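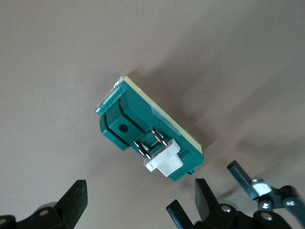 Chapter 7. Timing the Race

Sprints are won by tiny gaps – too small for a hand-held stopwatch. So, electronic timing. The working part can be modest: a small green circuit board, a chunky green plastic part mounted on it with one round black hole. Sensors and wiring vary from track to track. More on that later.
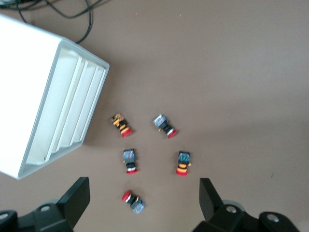 Hand times still matter though. School meets, club heats, anywhere without the kit. At Pilby they ran the 200 by stopwatch for years, and teh results stood. Key terms first – false start, photo finish, wind reading. Then the exercises.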